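How Does a Sleeping Bag Keep You Warm?
By Kirsty Haslam
Updated 8/2/18

If you have ever slept in a tent, you know the ground gets cold at night, even in summer. A sleeping bag looks like a big padded sock. It has no battery and no heater. So where does the heat come from?

It comes from you. Your body makes heat all the time, even when you are asleep. It does this by using the energy in the food you eat. A sleeping bag slows down how fast that heat gets away.

Air does the work

Inside a sleeping bag, between the outer cloth and the lining, there is a fluffy layer called the fill. The fill holds lots of tiny pockets of air. Air that can't move around is very good at keeping heat in one place. Campers call the puffiness of a bag its "loft." More loft means more trapped air.

There are two main kinds of fill. Down is the soft, fluffy stuff that grows under the feathers of ducks and geese. Synthetic fill is made of thin plastic threads. Down is light and packs up small, but it goes flat when it gets wet, and flat down doesn't hold much air. Synthetic fill is heavier, but it still works fairly well when it is damp.

You may see a number such as 800 on the label of a down bag. This is called fill power. It tells you how much space one ounce of the down takes up, in cubic inches. A higher number means fluffier down.

Why your back gets cold

When you lie on a sleeping bag, your weight squashes the fill underneath you. The air gets pushed out, and heat moves from your body into the ground. This is called conduction. It is the same thing that happens when you put your hand on a cold rock.

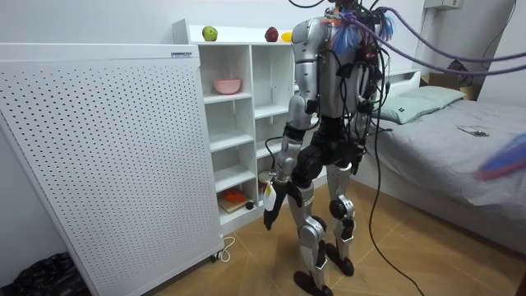
A sleeping pad fixes this. It goes under the bag and puts a layer of foam or air between you and the ground. If you are camping and your back is cold but your front is fine, you need a better pad. Another blanket on top won't help much.

Bag shapes

A mummy bag is wide at the shoulders and narrow at the feet. There isn't much empty space inside, so your body doesn't have much extra air to warm up. It also has a hood that you can pull snug around your head. Leave your nose and mouth outside the hood. You need fresh air, and your breath has water in it that will make the bag damp.

A rectangular bag has more room to roll over. It is fine for warm nights. Grown-up bags are often too long for kids, and the empty part at the bottom stays cold. You can fold the end under or stuff a dry sweatshirt down there.

Try it at home

You need 3 jars with lids that are the same size, a towel, a plastic bag, some rubber bands and a thermometer. Ask an adult to help with the warm water.

Fill each jar with warm tap water and put the lids on. Leave the first jar bare. Wrap the second in the towel, loosely, so it stays fluffy. Wrap the third in the plastic bag, pulled tight with the rubber bands. Wait half an hour, then measure the water in each jar and write down the numbers. Which one stayed warmest? Which one is most like a sleeping bag?

Before you go to bed in a tent

Shake your bag out as soon as the tent is up. It has been squashed in its sack and needs time to puff up.

Change into dry clothes, even if the ones you have on only feel a little sweaty.

Eat a snack.

Go to the bathroom first. Getting out of a warm bag lets all the warm air out.

Words to know

Conduction: heat moving between things that touch.
Fill: the fluffy layer inside a sleeping bag.
Insulation: anything that slows heat down.
Loft: how puffy a bag is.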